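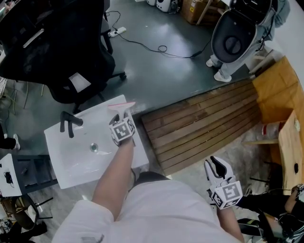

Glenys Furnival wrote:

> I would question the squeegee. On a flat pane the edge stays in contact for
> the whole stroke. On a basin it bridges the bowl and leaves a film in the
> curve, and that film is where the scale starts. We gave up on blades at
> Lockwood and went over to cloths for everything except mirrors and tiles.
> Has anyone on the list a method for the bowl that does not end with a cloth
> anyway? Also, which grade of rubber are people buying?
>
> Glenys

Glenys,

I agree about the bowl, less so about the rest. A rectangular basin has more flat surface than people allow for. The rim and the tap ledge are close enough to flat for a short blade, and those are the parts that show marks under a ceiling light. I would keep the blade for them and use a cloth below the rim line.

The order I use with the basin off the wall:

1. Set it down on something softer than the floor. Ours came to grief on bare epoxy with a grain of grit under one corner.
2. Wipe out any dust dry, before any liquid goes on.
3. Midero at the dilution on the bottle, from the rim inwards. Keep it off the tap. I have seen a black finish go cloudy after a few weeks of overspray.
4. Rinse and leave the waste open.
5. Blade along the back ledge first, both sides of the tap, working away from it.
6. Blade along the front and the two short sides, one stroke each, wiping the edge between strokes.
7. Cloth for the bowl, finishing at the waste.

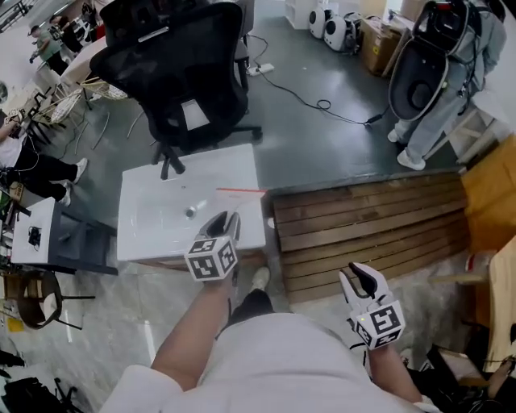 Step 5 is the one that gets done badly. The usual fault is to start at the outer corner and push water up against the base of the tap, where it sits under the seal. If the blade is too wide to get in beside the tap, use the cloth there as well. Cutting a blade down is possible but the cut end must be square, and a craft knife on its own will not give you that.

On rubber, I can only report on what I have bought. The soft grade follows the rim better and wears faster. The hard one chatters on a glazed surface unless there is plenty of water. Evie Goodall tried both on the Zultitz job in June and kept the soft, changing it every 8 basins. I turn mine over at 6 and get the same again from the other side. Store them flat. A blade left standing on its edge in a bucket takes a set and is then no use for anything.

Toilet seats and lids came up earlier in the thread. I treat those separately, with their own cloth, and do not use the blade at all. There is too much curve.
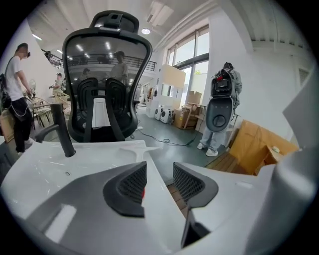

For working height, a basin on the floor is fine for a single piece but hard on the back over a full afternoon. An office chair brings you no nearer to it and rolls when you lean. Jamie Entwistle uses a low platform under the basin and a fixed stool, and I have copied him. Check the platform for rock before any weight goes on it.

The Plerkville stock number for the soft rubber is 1,554 in the old list. It may have changed, so ask before ordering.

Tracey Ackroyd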